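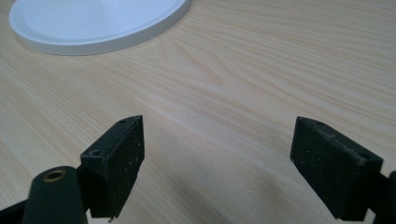 *The pale wood table top, with its long wavy grain, at the Ernholm tea room.*

**Ernholm, 2018-10-30** – Regulars at the Ernholm reading rooms, who have for years fetched their own tea mugs from a cupboard that most of them agree is too high, too deep and too fond of slamming, will be taking them from a mug tree when the tea room opens again after its autumn tidy.

The stand is white, with a round base and a slim pole, and at the top it opens out into eight curved arms that turn up at the tips. It will live on one of the pale wooden tables, where anybody can reach it, and the old cupboard will be given over to the tins, the spare teapot and the large tablecloth that comes out once a year for the seed swap.

Theano Vlachopoulos, who has looked after the tea room since February and is the person to thank (or to grumble to) about the change, told us she had been thinking about mugs for longer than she would care to admit. "I would stand there in the morning listening to people clinking about in the cupboard, trying to get at the one at the back," she said. "It was always the one at the back they wanted, and you could hear them taking out all the others first and lining them up on the side, and then of course the phone would go, or somebody would come in wanting the atlas, and they would stay there on the side until closing."

She looked at shelves first, and at a row of hooks under the window, which was popular for a while until somebody remembered the radiator. A friend at Petridis, the hardware shop by the bridge, then suggested a stand, and she went home and read everything she could find on the subject, which she says took most of an evening and two pots of coffee.
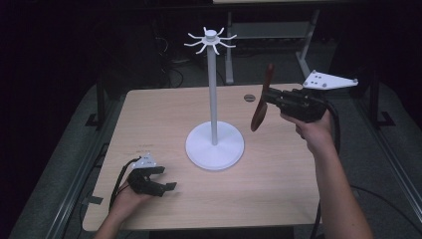

*The mug tree on the table, its eight arms waiting for mugs.*

Her choice came from Trostell, the household shop on the corner of the market square, and she carried it back herself on the number 7 bus, with the pole sticking out of her bag and a small boy in the seat opposite asking whether it was an aerial. She told him it was a tree, and he gave that some thought all the way to the swimming baths.

There has been a little debate about it, as there is about most things at the reading rooms. The chess players, who have their own table and their own views, were worried that a stand in the middle would be in the way of the boards, and have been promised that it will not be put on theirs. The Thursday-night knitters, now meeting on whichever evening suits them but keeping the name, wanted to know whether their heavier mugs would hang properly, particularly the brown ones made by a member at the Fliller pottery, with handles you can get a whole hand through. Ms Vlachopoulos has asked them to bring one in so that it can be tried, and in the meantime says that anything too grand for a hook can sit on the tray.

The tea room has 20 mugs altogether, so the tree will hold the everyday ones and the rest will stay in a box for busy afternoons. Which ones count as everyday is still being settled. The striped one is in, and so is the one with the lighthouse. The one with the chip has been offered a quiet life holding pencils at the front desk, although there is a gentleman who has drunk from it for 11 years and has yet to be told. 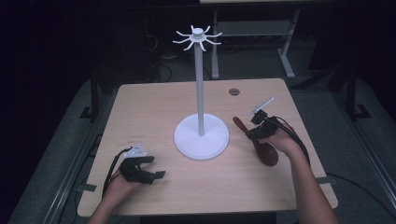

*Another look at the stand, with its tall pole and the hooks spread out at the top.*

The tables themselves are staying. There was talk of covering them with oilcloth, in a pattern of lemons, but several people wrote kind notes in the suggestions book saying how much they liked the look of the wood, and the oilcloth has gone to the craft cupboard. Readers are asked to go on using the coasters, please, and to ask at the desk if they cannot find one, as they do have a habit of turning up as bookmarks.

Ms Vlachopoulos would also be glad to hear from anyone who still has a reading rooms mug at home. She thinks about six have gone wandering over the summer, among them a blue one with a white inside that was a present from her predecessor, and she says there will be no questions asked and very probably a slice of cake. They can be left at the desk at any time during opening hours, or on the window sill in the porch if it is dry. Tea will cost the same as before, and there will be ginger biscuits for the first week.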